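**Facilities and Automation: bin liners, second stage**

The two-arm unit at the Wercombe building moved on to bin liners in May. This item sets out how the task is done, what has changed on the housekeeping roster, and what staff on the ground floor are asked to do differently.

Liners were chosen because they are the most repeated small job in the building. Hywel Owen's work log for the previous year put them at 554 changes in the busiest month, nearly all done at floor level beside a desk or cabinet. Kneeling and bending made up most of the strain reports from the housekeeping team over the same period. Emptying is a separate job and stays manual for now. The unit only fits the new liner.

A thin bag is awkward for a machine. It has no fixed shape, it clings to itself, and the position of the opening can't be assumed from the position of the rest of the bag. The Sakamoto planning software treats the job as a series of short holds. One arm picks up the bag and brings it over to the bin. The second arm then has to find some part of the rim it can take without pinching both layers together. Most failed attempts in the first weeks came from that second grip.

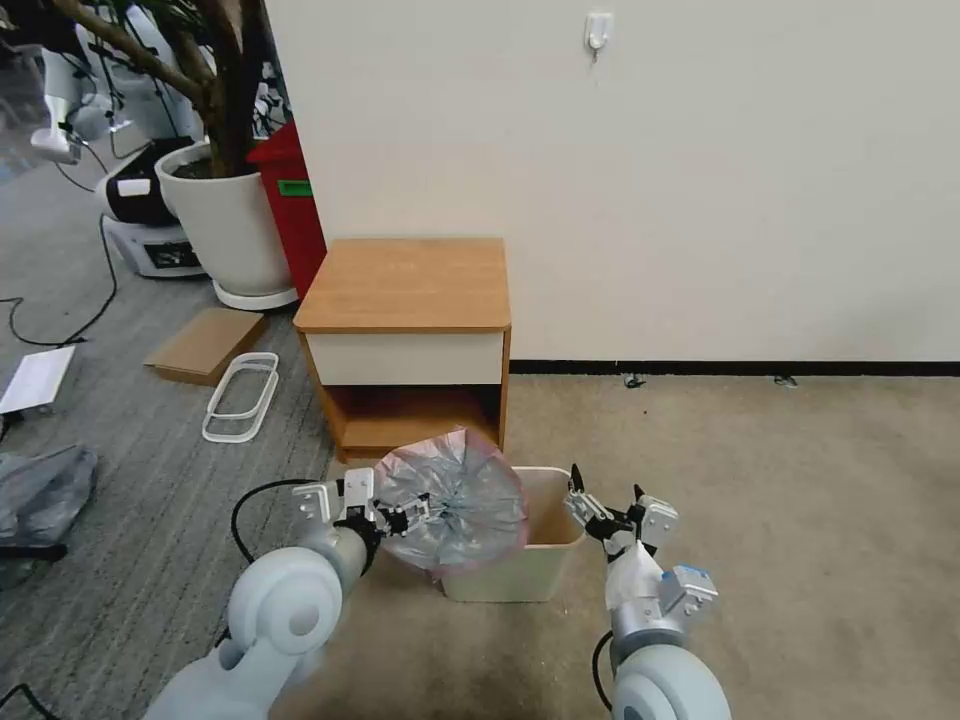 *The left gripper holds the bag by its gathered neck just above the wastebasket's left edge; the right gripper is open.*

The fingers are the standard parallel type. Seren Gough tested a softer pad on them in the workshop and went back to the plain black ones, which let go of the film more cleanly. Closing force is set low. If it is set too low, the bag slides out when the arms pull apart, and the attempt is logged as a drop. If it is too high, the film tears at the corner. The current setting was arrived at over 11 trial days and should not be changed from the panel without speaking to Seren first.

Once both arms have hold of the bag, they move apart until the film comes under tension. The arms are then lowered together so that the edge can go over the rim. This stage runs at reduced speed. A person can do the whole job in a few seconds, and the unit takes several minutes — speed was never part of the case for it. 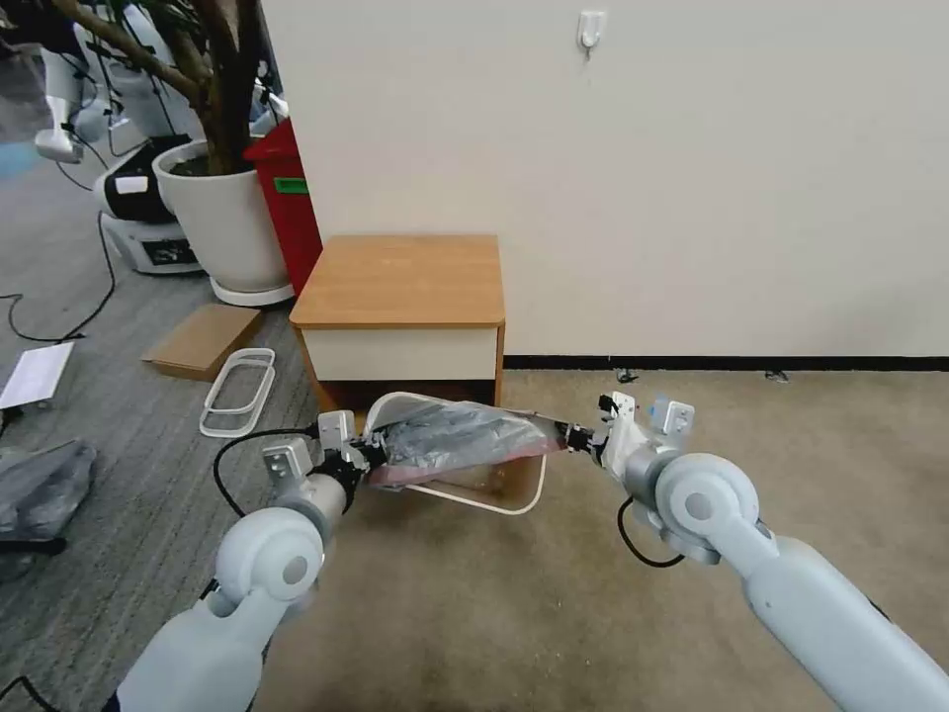 *Stretching a liner across a wire bin frame, one gripper on each side.*

Wire frames remain harder than solid baskets. A solid side gives the bag something to slide down. On a frame the film can catch on the wire, and a small offset at the top leaves the bag hanging crooked. The log records these as "fitted, needs straightening" and they are fixed by hand.

**What has changed for the team**

Haf Price and Dwynwen Harries now share the operator role on alternate shifts. Both came from the housekeeping roster and both kept their hours and grade. The job consists of setting the unit in position, loading the task, watching the run, and recording the result against one of five codes. Neither had worked with machinery of this kind before. Training was done on site by Stenis and took longer than planned, mainly due to the error screens, which were written for engineers. Haf has rewritten them as a two-page sheet in plain English, and this is now the version in use.

Dwynwen's view is that the work is easier on the knees and harder on the attention. Long stretches of watching are tiring in their own way, and she asked for operator periods to be kept under an hour. That was agreed and is in the current roster.

The rest of the team has noticed less difference than expected. Rounds are still done on foot, and the time freed so far has gone to the kitchenettes, which were behind. Gawr Eynon's offer to review the rounds once the unit is working on both floors still stands. No positions have been removed, and none are under review.

**Requests to ground floor staff**

- Leave the bin in its usual spot in front of the cabinet. The unit looks for it there first.
- Don't step between the arms and the bin during a run, even if the arms have stopped. A pause is often part of the program.
- Keep personal cables and bags off the floor near the work area.
- If a liner comes loose, tell the operator on shift before refitting it, so that it can be logged.

The Zastard liners on order are slightly heavier than the present stock. The order is for 3,000, and the old rolls will be used up first. Trial runs with the heavier film will be logged separately, as the grip force may need to be set again.

Questions about the roster go to Hywel. Questions about the unit go to Seren, or to whichever operator is on shift.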